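**Gripper finger drags on drawer tab after finger replacement - two-arm table cell**

Posted in: Small Cells / Maintenance
Posted by Khanyisile Xaba, 08/11/2025

Our department operates a two-arm table cell supplied by Huvix. The cell opens and closes the drawers of a small plastic drawer unit, and the total on the counter is presently 2,251 cycles. The fingers on the right arm were replaced at cycle 1,361 in accordance with the Huvix service sheet.

Following the replacement, the right arm reaches the top drawer slightly low. The finger drags along the tab before it takes hold, and on some cycles the drawer is pulled at an angle and stops halfway. The left arm is not affected. The stored positions have not been edited. I have re-tightened the finger screws twice and restarted the controller, without improvement.

I would be grateful for advice on whether the arm must be calibrated again in full, or whether a smaller correction is acceptable. A full calibration requires us to release the cell for most of a shift.

---

**Mnguni_Workshop**

We had the same with ours. Check the screws. If they are tight then it is probably the fingers, some batches are longer than others. We went back to the old ones and it was fine.

---

**Palesa Pretorius**

A full calibration is not normally required after a finger change. The joints have not been disturbed. What has changed is the distance from the wrist to the fingertip, and the controller is still working from the old value. The following procedure is the one in use at our Clerel site.

1. Stop the cell and move both arms to their rest positions.
2. Remove the drawer unit from the table and wipe the tabletop.
3. Measure the new finger from the mounting face to the tip. Do this for both fingers of the gripper.
4. Enter the new length on the tool page of the controller and save it under a new tool name. Do not overwrite the old entry until the check is complete.
5. Return the drawer unit to its marked position.
6. Run the approach to the top drawer at the lowest speed and stop it before contact.
7. Confirm that the fingertip clears the tab, then repeat for the middle and bottom drawers.

Please also look at the cable at the wrist. If it was clipped back too short during the replacement, it can pull on the gripper when the arm reaches forward - the effect is easily mistaken for a length error. Our fingers are inspected every 895 cycles and exchanged at 2,000, and the cable is checked on both occasions.

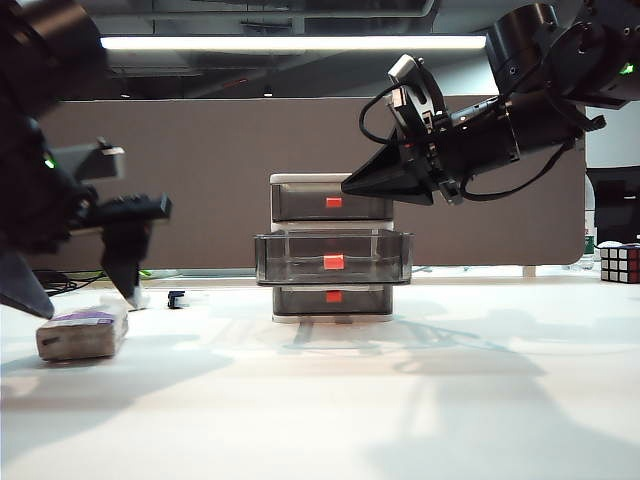 Should the left arm be given the new tool length as well?

Only when its own fingers are replaced. Each arm keeps a separate tool entry, and copying the value across will move the error to the arm that is presently working correctly.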